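## Section 7: Recording your towel examples

Welcome back! By now your Stamo hand-held gripper should be charged and paired, so you can settle in at the table and start gathering examples for the learning system.

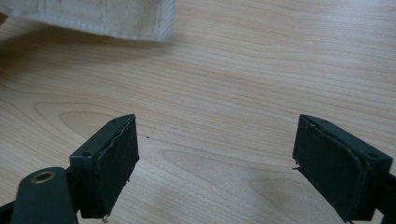

Kevin Ccori wrote to us after the May edition that he would put the opening pose in capital letters, as his first batch went in with the fingers half shut and the trainer turned down every one of them. Point taken, Kevin, and you'll find it in step 2.

1. Lay the folded towel toward the back of the table and leave yourself plenty of bare surface in front.
2. Bring the gripper in low, level with the table, with the FINGERS FULLY OPEN and nothing between them. Hold still until you hear the tone.
3. Move forward at an easy, everyday pace, close on the folded edge, lift, and set the towel down wherever the task card tells you.
4. Open the fingers all the way again, back off, and wait for the second tone.
5. Shift the towel a little and go again. One sitting can hold up to 64 examples, but do take a good stretch after every nine or so (your wrist will thank you!).

**Note:** A fumbled grab is still worth keeping. Finish the motion as best you can, then press Mark so the system knows which kind of example it has.

**Caution:** Look over the finger pads before each sitting. Small frayed bits along the edges can be trimmed with scissors, but please don't pull at them, and swap both pads together once you reach 400 grasps.

**Caution:** Keep your free hand well back from the fingers while they are closing.

When you've finished, dock the gripper and leave it there until the upload light goes out. Sorting your examples is covered in Section 8.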